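Friday, week 8 on the new socket

Fitting at Brovley moved to the afternoon. Socket volume is down again, so Kidus Jemal took a fresh cast and logged the limb circumference at four levels. Distal reading unchanged, proximal down. I am at three-ply socks by noon and five by evening, which he says is past the point where padding solves anything. The liner stays. The suspension sleeve gets replaced.

Step count before the appointment was 1615, all indoors or on the flat path behind Erelthorpe. No skin breakdown. Slight redness at the fibular head, gone within ten minutes of taking the leg off.
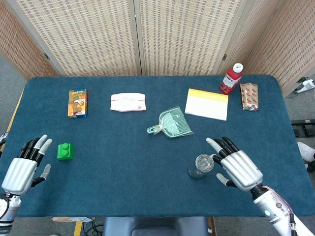 The insurer's letter came in the same mail as the Flurix invoice. They approve the sleeve and deny the knee unit again, code 512, "not medically necessary at current activity level." Same code as in September. The appeal needs a gait report and a signed functional level form – Kidus will do the form, the report has to come from Vrettos. The sleeve copay is $518 and I paid it by phone.

Phantom pain: two episodes, both at night, both short. Mirror work for fifteen minutes before bed, left ankle only. No change in medication. 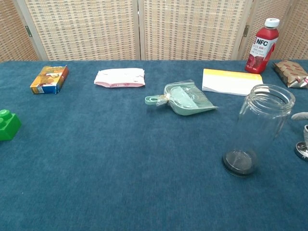
Tabletop and folding screen.

Call Vrettos about the gait report before lunch. Order socks, three-ply and five-ply.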